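The Canister Problem

September
By Macarena Villanueva

The woman at the Kestex counter wanted me to listen to a lid. She pushed it down, waited, and raised her eyebrows at the small sigh it made. "That's your freshness," she said. I paid for the canister, took it home, and put in a bag of beans I'd opened that morning. Then I put the rest of the same bag in an old jam jar with a screw top and stuck it in a cupboard.

I've been drinking coffee every day since college and I have owned, at one time or another, most of the things people sell to keep it in. Ceramic crocks with rubber rings. A tin with a dial on the lid for the date, which I forgot to turn. A pump-top thing from Sinia that was supposed to pull the air out and mostly pulled itself off the shelf. Every one of them came with the same claim on the box, worded a little differently each time, and I never once checked whether it was true.

The claim goes like this. Roasted coffee gives off gas for days, then slowly picks up oxygen and goes flat. Keep air, light, heat and damp away from it and it stays good longer. I have no quarrel with any of that. My quarrel is with the jump from there to a price tag of $160, which is what Curkby wants for its largest size, scoop not included.

So over the summer I asked a few people who handle beans for a living what they do with their own. Pacheco, who roasts in a garage with the door half up and would rather talk about his burner, keeps his in the paper bag they came in, folded over twice and held with a binder clip. He drinks them too quickly to care. I asked what he'd tell a customer who wanted a proper container. "Buy less coffee," he said, and went back to the burner.

I didn't find that very useful, so I did what I should have done years ago and sat down at a table with the stuff itself.

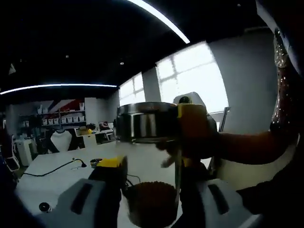

Polished metal over something dark and grainy: storage gear gets handled at the table.

You learn more from picking these things up than from reading about them. Stainless steel is pleasant in the hand and shows every fingerprint. It blocks light completely, which a glass jar does not, though a glass jar in a closed cupboard is in the dark too. A tall, narrow canister looks neat on a counter and is annoying to reach into once you're down to the last few spoonfuls. You end up tipping it, and then you've got beans rolling under the toaster. A wide one pours badly but you can get a scoop to the bottom. I have never seen either fact on a box.

Then there is the empty space. Most people buy the big size because it costs only a little more, and then keep one bag in it. From the first morning, half of what's in the canister is air, and there's more each day. A lid that seals perfectly is sealing that air in. The makers know this, and some have started selling inner lids that slide down to meet the beans. I tried one. It worked fine until oil from a dark roast got on the gasket, and after that it had to be pried up with a butter knife.

Cleaning deserves a word as well. Coffee oil goes stale and it clings. My old crock, which I'd rinsed now and then and thought of as clean, smelled like a basement when I put my nose in it. Anything you put in a container like that will be worse off than it was in the bag. Warm water, dish soap and a full day to dry took care of the steel one. The rubber ring from the crock never came back and I threw it out.

As for the Kestex against the jam jar, I brewed from both on day 7 and again at around day 15, same grinder, same kettle, with my sister pouring in the kitchen so I couldn't tell which cup was which. On the first round I preferred the jar. On the second I preferred the canister, and so did she, though she had poured it and knew. Two people and two rounds don't amount to a test, and I'd be suspicious of anyone who told you they did. I'd be just as suspicious of the sigh.

The steel canister is still on my counter. It looks nice there and the lid hasn't failed. The jam jar is back in the cupboard with rice in it.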